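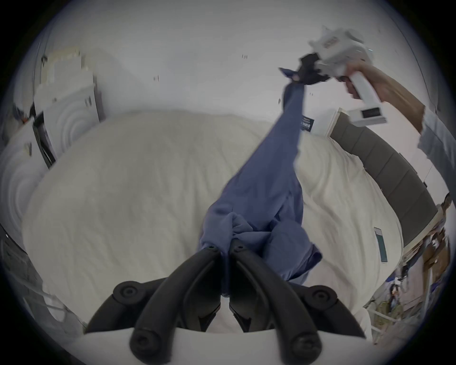

The Laundry Robot That Learned to Pull

The fault report from the Clirnovo apartment trial runs to two pages, and most of the first is taken up with the serial numbers of the parts that did not break. Both arms passed their checks. The grippers passed. The cameras passed. What failed was a cotton pillowcase, which the robot tore along the seam, and then a fitted sheet, and then the bracket of a wall lamp that the sheet had been hooked around.

Uvau, the company behind the machine, calls this an "overtension event." I would call it a robot pulling on something until it gave way. The company stopped the trial in April and started it again before the end of the same month, with new software and a lower force limit. Whether that was long enough to find out what happened is a fair question, and I came away from a visit less sure than when I arrived.

The robot itself is the least interesting part. It has two arms on a rolling base and it folds laundry on your bed, slowly. What it knows about folding comes from people. Workers go into real bedrooms with a gripper in each hand, take hold of a shirt at both ends, stretch it out over the duvet, lay it down and fold it. The grippers record what they do. The training set for this version, which Uvau calls Flikodska, holds 1,616 of these sessions, and the pitch to investors is that you can teach a machine housework without ever putting the machine in a house.

It's a good pitch, and it leaves something out. When you tug a shirt by both ends, you feel it go tight. You ease off before you've thought about it. The handheld tools in this set recorded where the hands went and how wide the jaws were open. They did not record how hard anyone was pulling. The software saw a great many shirts drawn taut and concluded, sensibly enough, that taut was the goal. It had no idea what came after taut.

On a shirt lying free on a bed, that hardly matters. One end slips or the cloth follows along. The trouble starts when the cloth is caught on something. In the first incident a corner of the pillowcase was pinned under the mattress. In the third it was the lamp. The arms kept moving apart because, as far as the cameras could tell, the fabric was not yet where the fabric in the training sessions had ended up.

There was supposed to be a limit. The arms are built by Cabral, a separate supplier, and they ship with a force cutoff that stops the motors when resistance gets too high. It worked as designed. But each arm watches only its own load, and the cutoff had been set at 40 newtons per arm so the robot could drag a heavy comforter. That is plenty to rip an old seam. It is also enough to matter if the thing caught in the sheet is a toddler's wrist, a possibility the report mentions once, under "other considerations."

Nobody was hurt. Uvau says so often, and it's true. All 3 incidents happened with an adult standing in the room, and in the last one she hit the stop button. She told the company it took two presses. The log shows one. The report settles this in favor of the log, and I'd like to know why. A button that feels dead the first time is a fault too, even if the software says otherwise.

The fix comes in two parts. The cutoff has been lowered, and the robot will now refuse comforters. The software also compares the two arms and stops if both meet resistance at once. Uvau ran 923 test folds afterward without a tear and has put that number at the top of its web page. I asked how many of those folds involved cloth that was snagged on purpose. The answer, which came by email the following week, was that snag testing is "planned for the next phase."

So the number tells us that the robot doesn't tear shirts that aren't caught on anything. It mostly didn't before, either.

The better repair would be to go back to the people with the grippers, put a force sensor in each one, and record the sessions again. Engineers at the company agreed with this quite readily. They also said it would be expensive – new tools, new sessions, months of work – and that the old recordings would still have to be used in the meantime. The families in the Clirnovo building were offered a new pillowcase or a credit on their service plan.

The demonstration I watched went smoothly. The robot folded a stack of T-shirts at around the speed of a bored teenager, and it stopped when one of the engineers took hold of a sleeve and held on. I asked to see it again with the sleeve shut in a drawer. They said the drawer wasn't part of the demo.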